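Drop zone (household)

A drop zone, also called a dump table or catch-all, is a table, bench or shelf in a home or workplace where small belongings are put down on arrival and picked up again on leaving. The term covers purpose-built furniture as well as ordinary tables that have come to be used this way. In Australian homes it is most often found near the front or garage door, in the laundry, or at one end of the kitchen.

Terminology

"Drop zone" is the usual name in floor plans and real estate listings, where it may refer to a built-in bench with hooks and drawers. "Dump table" is more common in speech and generally means a free-standing table with no storage of its own. The organiser Danilo Lacson, in his handbook Clearing Surfaces (Molico Press), separates the "passing" drop zone, which is emptied daily, from the "settled" one, where objects stay long enough to be covered by others. The distinction has been taken up by several home organising courses.

Furniture

Small timber tables are widely used because they are light and fit against a wall or in a corner. A table with no drawers leaves everything on the top, so the available area fills quickly. Built-in versions commonly have a bench at seat height with shoe storage beneath and a row of hooks above. The Rallis range of hallway benches, sold in flat packs, has a raised rim 25 mm high on three sides to stop items rolling off.

Hard flooring such as tile or sealed concrete is preferred in entry areas, as it can be swept and mopped. A mat is often laid in front of the table to take grit from shoes.

Typical contents

The contents of a settled drop zone are mixed. Mail, receipts, keys, chargers, sunglasses, hand tools, drink bottles, packaging and clothing are all common. Packets and papers tend to make up most of the pile, and larger things rest on top of them. Cloth items such as jumpers, scarves and tea towels are frequently left over the edge, where they hide smaller objects underneath.

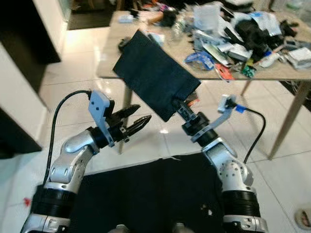
A cluttered light wooden table, with a dark navy cloth at its near edge and a clear plastic bottle among the packets and papers.

Sorting

Methods for clearing a drop zone differ mainly in the order of work. In the cloth-first method, clothing and other fabric is lifted off before anything else, then folded or sent to the wash. It frees a large part of the surface in a short time and exposes what lies below. Rubbish is taken next, followed by items that belong in other rooms. Anything left is wiped, grouped and put back or stored.

The edge-in method begins at the near side of the table and moves toward the back. It suits narrow tables standing against a wall. Lacson recommends it for tables less than 54 cm deep, and the cloth-first method for anything larger.

A third approach, known as the Lesancombe method after the community centre where it was first taught, uses a timer. The person sorting works for 20 minutes into three tubs marked keep, move and bin, and stops when the timer sounds whether or not the table is clear. Abdelghani Samir, who developed the course, held the first classes there in March and later adapted them for share houses, where items on a common table may belong to several people.

Clear plastic bags and bottles are easily missed during sorting. Bags should be checked before they are thrown out, as screws, spare buttons and memory cards are often kept in them. Tubes of cream, glue or sealant should have their caps tightened before going into a tub with paper or fabric.

Prevention

Common measures include a tray for keys, a paper recycling bin within reach of the table, and hooks for clothing. Reducing the size of the surface is also effective. Some organisers replace the table with a wall shelf, though this is less suited to homes where shopping bags need to be put down near the door. The Grukemar wall shelf, often mentioned in this connection, is 500 mm long.

See also
Junk drawer
Mudroom
Hall stand
Laundry sorting

This page was last edited on 2023-08-30.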